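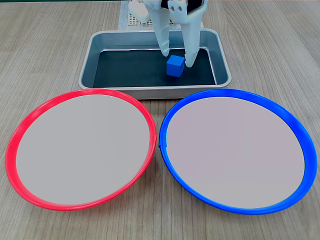 I have a drawer at home that my family calls the Bermuda Triangle. Batteries go in, keys go in, single dice from board games we gave away years ago go in, and none of it comes out again. So when my editor asked if I fancied spending the whole of June sorting my small things properly, I said yes before she'd finished the sentence (and then went home and looked in the drawer and wished I hadn't).

My guide in all this was Gaétan Perron, who runs tidying evenings under the name Lulness and has very firm opinions about bowls. I turned up with a carrier bag full of bits and a notebook, expecting to be sold a storage system. I'd already priced one up, the Cenlow, which has 20 little drawers and a label for each. Gaétan asked me to put the brochure back in my bag.

His method needs a tray and two dishes. Everything starts in the tray, you pick up one thing at a time, and it goes in one dish or the other. Red is for things that have to leave the house, blue is for things that stay. You can use any colours you like, but he's strict about the rims being bright, so that you know where your hand is going without having to think about it!
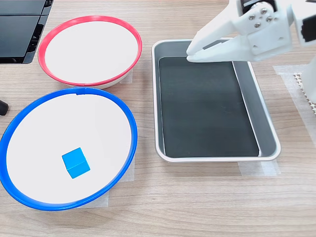
Red rim for leaving, blue rim for staying. The little blue cube is a keeper.

I asked what happens to the maybes. There's no dish for maybes. I argued about this for a good ten minutes, over a very nice cup of tea, and lost.

The tray matters more than I'd expected, too. Mine at home had been an old biscuit tin lid, and things kept skidding off it on to the floor. A proper metal one with a raised rim and a dark bottom is miles better, especially for anything small and pale. I found a stray pearl button in mine that I'd have sworn was lost in the house move.

Then there's tape. I'm a dish-shover, I'm afraid. I get excited, I reach across, and the whole lot travels down the table with me. A strip of tape under each dish and I can be as clumsy as I please.
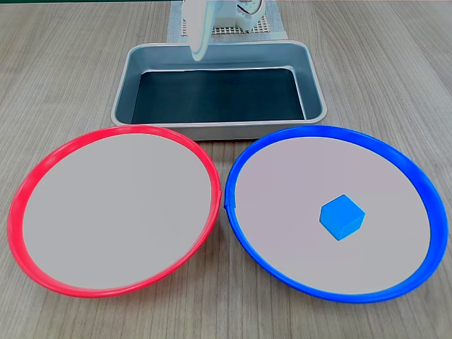 Tray at the back, dishes side by side in front, and the tray cleared.

My own first go took three evenings, mostly at the kitchen table with the Ambrosio coffee pot for company. I did the drawer, then the windowsill, then the dreadful pot by the phone. Nine foreign coins, a whole family of allen keys, and a cube from a counting set that my son is now far too old for. Blue dish, obviously. I'm not made of stone.

I've still got the shed to do, and Gaétan says I'll want a bigger tray for that.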